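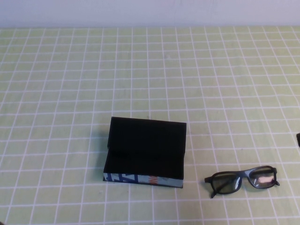

Foto: Mundartarchiv Brirow

Zwischenbericht an die Sutherland-Stiftung
Vorhaben: »Wie man hier redet« – Mundart zwischen Brirow und Gravow
Stand: 8. Mai

Seit dem letzten Bericht vom Dezember ist so viel passiert, dass wir beim Schreiben mehrmals kürzen mussten. Das Wichtigste vorweg: Die Tonbänder aus dem Gravower Schulhaus sind vollständig überspielt, sie klingen viel besser als befürchtet, und mit den neuen Aufnahmen aus den Dörfern sind wir weiter, als es der Arbeitsplan für diesen Zeitpunkt vorsieht. Im Rückstand liegen wir beim Wörterbuch, dazu mehr unter Punkt 4.

1. Die alten Bänder

Zur Erinnerung: Die Bänder kamen 2020 beim Ausräumen des Schulhauses in Gravow zum Vorschein, in einem Schrank hinter den Landkarten. Auf den Hüllen stand meist nur der Ort, manchmal ein Stichwort wie »Flachs« oder »Hochzeit, zweiter Teil« (der erste Teil ist bis heute nicht aufgetaucht). Im Antrag hatten wir vorsichtig formuliert, dass mit erheblichen Verlusten zu rechnen sei. Diese Vorsicht dürfen wir jetzt mit Vergnügen zurücknehmen! Nur 2 Bänder waren so verklebt, dass sie in eine Fachwerkstatt gegeben werden mussten, und auch von dort kamen sie spielbar zurück.

Was darauf zu hören ist, hat uns beim ersten Durchlauf oft die Arbeit vergessen lassen. Eine Frau aus Gravow erklärt, wie man Rübensirup kocht, und unterbricht sich ständig, um jemanden in der Küche zurechtzuweisen, jedes Mal in einem völlig anderen Tonfall als dem, den sie für das Mikrofon übrig hat. Für die Sprachforschung sind gerade diese Unterbrechungen ein Schatz, weil sie zeigen, wie sie sprach, wenn sie nicht aufpasste. Auf einem anderen Band streiten sich mehrere Männer darüber, ob der feuchte Streifen am Ackerrand »Siek« oder »Sohl« heißt, und der Streit endet ohne Ergebnis mit dem Bandende.

Die Überspielung erfolgte in der vereinbarten Qualität, dazu haben wir von jeder Aufnahme eine kleinere Hörfassung angelegt. Rauschen und Brummen bleiben in der Archivfassung unangetastet. In der Hörfassung haben wir sehr zurückhaltend gefiltert, nachdem ein erster Versuch die Zischlaute so verändert hatte, dass man eine Sprecherin aus Brirow für eine aus dem Nachbarkreis halten konnte.

2. Neue Aufnahmen

In allen 9 Orten des Untersuchungsgebiets haben inzwischen Gespräche stattgefunden. Wir hatten uns die Reihenfolge sorgfältig überlegt und sie dann recht bald über den Haufen geworfen, denn wer einmal aufgenommen worden ist, ruft am selben Abend die Cousine im übernächsten Dorf an, und die möchte dann natürlich auch. Das hat uns Fahrzeit gekostet und viele wunderbare Gespräche eingebracht.

Sehr bewährt hat sich die Umstellung des Fragebogens. Ursprünglich wollten wir Wortlisten abfragen: Wie sagen Sie zu »Kartoffel«, zu »Leiter«, zu »Schnürsenkel«? Das ergab saubere, aber etwas steife Antworten, und manche Befragte übersetzten brav aus dem Hochdeutschen, auch wenn sie das Wort im Alltag nie benutzen würden. Jetzt beginnen wir mit einer Erzählbitte. »Wie war das bei Ihnen beim Schlachten?« funktioniert hervorragend, »Welche Wege waren als Kind verboten?« noch besser. Die Wortliste kommt erst am Schluss und dauert dann nur noch kurz, denn das meiste ist bis dahin längst gefallen.

Überraschend für uns: Auch Jüngere machen mit. In Brirow gibt es eine Gruppe von Auszubildenden, die untereinander eine Mischung aus Platt, Umgangssprache und Baustellendeutsch sprechen, die wir so noch nirgends beschrieben gefunden haben. Sie sagen »dat Handy« und »de Akku is dot«, benutzen aber für alles, was mit Regen zu tun hat, exakt die Ausdrücke der Großeltern. Dieser Teil war im Antrag nicht vorgesehen. Wir würden ihn sehr gern mit einem kleinen eigenen Kapitel in den Abschlussbericht aufnehmen; zusätzliche Mittel brauchen wir dafür nicht.

Einverständniserklärungen liegen für alle neuen Gespräche vor. Bei den alten Bändern ist die Lage naturgemäß schwieriger. Wir haben die Familien angeschrieben, soweit sie sich ermitteln ließen, und fast durchweg freundliche, oft bewegte Antworten erhalten. Eine Familie möchte, dass die Aufnahme der Großmutter nur im Lesesaal gehört werden kann. Das ist so vermerkt und technisch bereits eingerichtet.

3. Verschriftung

Die Verschriftung läuft mit dem Programm Wakik, das wir nach dem Probebetrieb im Winter für das gesamte Vorhaben übernommen haben. Es erlaubt, Lautschrift, eine lesbare Schreibfassung und die hochdeutsche Übertragung in Zeilen untereinander zu führen, und genau das hatte uns bei unserer alten Tabellenlösung gefehlt. Die Einarbeitung war mühsam. Seit die Tastenkürzel sitzen, geht die Arbeit aber spürbar flotter von der Hand, und die Zahl der Rückfragen zwischen den Bearbeitenden ist deutlich gesunken.

Zur Schreibfassung gab es eine lange und, das sei ruhig gesagt, sehr schöne Auseinandersetzung. Darf man »Kauken« schreiben, wenn in Gravow hörbar etwas anderes gesprochen wird als in Brirow? Wir haben uns dafür entschieden, den Ort gewinnen zu lassen: Jede Aufnahme wird so geschrieben, wie es für das jeweilige Dorf am besten lesbar ist, und ein gemeinsames Stichwort führt die Varianten zusammen. Die Regeln dafür füllen mittlerweile ein eigenes Heft, das wir gern auf Wunsch zusenden. Noch nicht gelöst ist die Schreibung der verschluckten Endungen. Im Augenblick setzen wir einen Apostroph, was bei schnellen Sprecherinnen zu einem recht stacheligen Schriftbild führt.

4. Wörterbuch

Der Zettelbestand umfasst jetzt etwa 3000 Belege, und das ist eine Menge, über die wir uns riesig freuen und die uns zugleich aufhält. Geplant war, die Artikel der Buchstaben A bis K bis zum Frühjahr fertigzustellen. Geschafft sind A bis G. Der Grund liegt vor allem bei den Wörtern für Wege, Gräben und Senken, die in jedem Dorf etwas anderes meinen. »Damm« kann hier eine Erhebung sein, eine gepflasterte Straße oder der Rand eines Teichs, und in einem Ort werden alle diese Bedeutungen nebeneinander gebraucht. Solche Artikel schreiben sich nicht an einem Vormittag.

Wir schlagen deshalb folgende Änderung vor: Die Flurwörter werden aus der alphabetischen Bearbeitung herausgenommen und am Ende als zusammenhängender Block behandelt, mit Karten. Dann kommen die übrigen Buchstaben zügig voran, und der Block gewinnt enorm, weil man die Unterschiede zwischen den Dörfern auf einen Blick erfasst. Der Abgabetermin bleibt davon unberührt. Wir bitten um eine kurze Rückmeldung, ob diese Umstellung in Ihrem Sinne ist.

Besonders ans Herz gewachsen sind uns die Wörter für Menschen, die trödeln. Es gibt dafür eine geradezu verschwenderische Auswahl, für Fleiß hingegen kaum etwas.

5. Öffentliche Abende

Die Hörabende in Brirow und Gravow waren beide sehr gut besucht. In Gravow mussten aus dem Feuerwehrhaus Bänke geholt werden. Wir haben Ausschnitte aus den alten Bändern gespielt und im Saal raten lassen, aus welchem Dorf die Stimme kommt, und das Publikum lag verblüffend oft richtig, manchmal schon nach einem halben Satz. Mehrfach wurde uns hinterher ein Name genannt, den wir auf den Hüllen vergeblich gesucht hatten. Mehrere bisher namenlose Aufnahmen konnten auf diesem Weg zugeordnet werden.

Ein Wunsch kam an beiden Abenden: Man möchte die Aufnahmen zu Hause hören können. Die Hörstation im Archiv wird gern genutzt, ist aber für viele ältere Leute schlecht zu erreichen, zumal der Bus am Nachmittag nicht mehr fährt. Wir prüfen derzeit, ob eine Auswahl auf CD sinnvoll ist. Das klingt altmodisch, entspricht aber dem, was in den Küchen tatsächlich steht.

6. Mittel

Die Ausgaben bewegen sich im bewilligten Rahmen. Bei den Fahrtkosten liegen wir wegen der geänderten Reihenfolge etwas über dem Ansatz, bei der Restaurierung der Bänder erfreulich weit darunter. Wir beantragen, den dort frei gewordenen Betrag teilweise auf die Fahrtkosten und teilweise auf die Kartenzeichnung umzuwidmen. Die Einzelaufstellung liegt als Anlage bei.

7. Nächste Schritte

Bis zum nächsten Bericht wollen wir die Gespräche in den beiden kleinsten Orten ergänzen, wo bisher nur jeweils eine Aufnahme vorliegt. Die Verschriftung der Gravower Bänder soll dann abgeschlossen sein. Beim Wörterbuch nehmen wir uns H bis M vor, ohne die Flurwörter, sofern Sie dem Vorschlag unter Punkt 4 zustimmen. Für den Winter ist ein weiterer Hörabend geplant, diesmal mit den Auszubildenden aus Brirow, die schon angekündigt haben, dass sie den Alten ein paar neue Wörter beibringen wollen.

Anlagen: Einzelaufstellung der Ausgaben, Muster einer Verschriftung mit Übertragung, Probeartikel »Damm«

Mundartarchiv Brirow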